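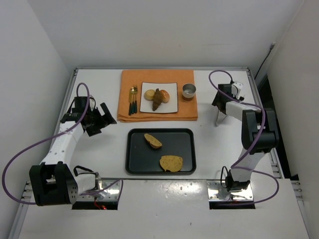 Standix Small Business Program
Minutes of the May planning meeting
Meeting room 2, Killus Building

The meeting opened at 9:15 a.m. A quorum was present. The April minutes were approved with one correction: under Bonding, "surety agent" should read "surety agency."

1. Certification renewals

Staff reported 239 firms on the current list. Renewal notices go out by email first and by regular mail if there is no answer. Several firms said the notice went to an old address. Firms are reminded that a change of address has to be filed on its own form; putting the new address on an invoice does not update the file.

Members asked if a firm with a lapsed certificate can still be listed as a subcontractor on a bid. Staff said no. The certificate must be active on the day the bid is opened. A firm that has sent in its renewal but has no decision yet should attach the receipt and call the office before bidding.

2. Bid package for the Jorach warehouse work

The package has been split into smaller lots – paving, fencing, electrical and cleanup – so that firms without a large bonding line can bid. The draft was passed around. Comments:

The insurance page still shows the old limits and needs to be replaced.
The site visit should be listed as required or optional. The draft says both.
The plan set is too large to email. It will be posted for download, with one paper copy at the front desk.

Moved and seconded to release the package once the insurance page is fixed. Carried, one abstention.

3. Prompt payment

Two subcontractors wrote in about late payment from a prime contractor on the Ye Street job. The prime says it is waiting on signed change orders. Staff will ask for the payment log and report back in June. Under the program rules a subcontractor is to be paid within 45 days of an accepted invoice. There was discussion of a shorter period. No motion was made.

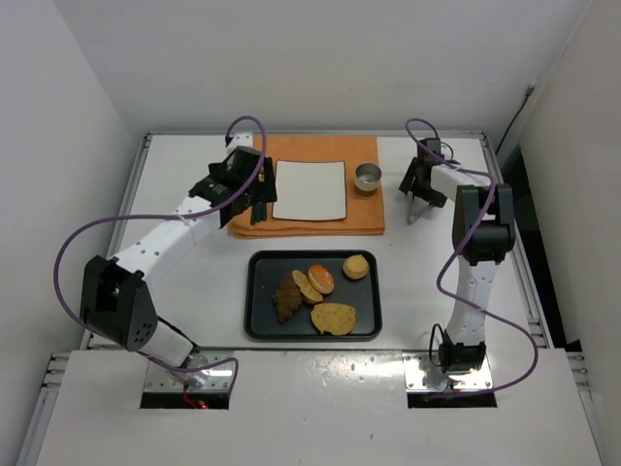
4. Outreach

The spring workshop on reading a bid form was well attended and ran over. Members want the estimating part moved to its own session, in the evening if the room can be had. The flyer should say plainly that firms do not need to be certified to attend. Spanish copies of the handouts are at the printer.

The fee waiver for first-time applicants was discussed again. The fund can cover up to $1000 this quarter. Applications will be taken in the order received. The waiver form is to be cut to a single page.

5. Office items

The shared calendar is still showing old contact hours. To be corrected.
Sign-in sheets from the workshop need to be typed up and added to the mailing list.
The phone line for bid questions closes at noon the day before a bid opening – this should be added to the recorded message.

Action items

Replace insurance page, Jorach package – contracts desk
Request payment log, Ye Street – compliance desk
Find a room for the evening estimating session – outreach desk
Shorten waiver form – outreach desk
Update calendar and recorded message – front desk

Public comment: none.

Adjourned at 10:40 a.m. Next meeting in June, same room.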